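**To:** Findville Patients list
**Date:** May 19, 2018
**Subject:** Re: Arbitration form at the Cleline clinic

> The Cleline clinic now has patients sign an arbitration agreement at check-in. The front desk told me it's routine and that claims get settled in 60 days instead of dragging through court. It also caps the filing fee at 400 dollars. Sounds like a good deal to me. Has anyone here read the whole thing?

I read the whole thing, twice, and I don't think it's the deal the front desk says it is.

First, the 60 days. The form says a hearing will be "scheduled" within 60 days of the arbitrator being picked. It gives no deadline for picking one, and none for a decision. I'd like to know where "settled" came from.
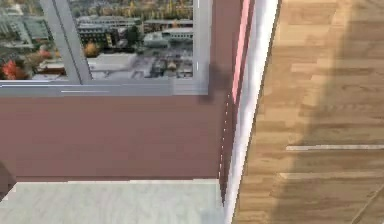
Second, the fee. Yes, 400 dollars to file. Then go to page 2, where each side pays half of the arbitrator's time, with a deposit of 3000 dollars before the hearing. Compare that with what your county court charges to file before you call it cheap.

Third, the arbitrator comes from a panel run by Jultora. The clinic deals with them again and again, and a patient deals with them once. Maybe they're perfectly fair. I asked for a list of past outcomes and was told it's confidential, so I have no way to tell and neither do you.
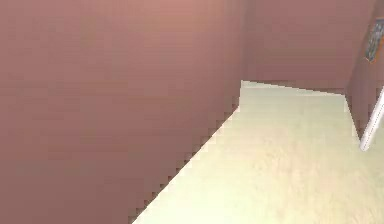 Somebody is going to bring up the Kwak newsletter, the one that said patients are "happier" with arbitration. I looked for the survey behind that line and found no sample size, no questions and no mention of who paid for it. Until I see those I'm treating it as an ad.

What I did was cross out the paragraph, initial it and hand the form back. They took it and I was seen at my usual time. Your desk may react differently, and your state's rules on canceling after you sign may too, so ask a lawyer about that part. If you've already signed, get a copy and write down the date.

If anyone has been through one of these hearings, please post how long it took from the first letter to the decision.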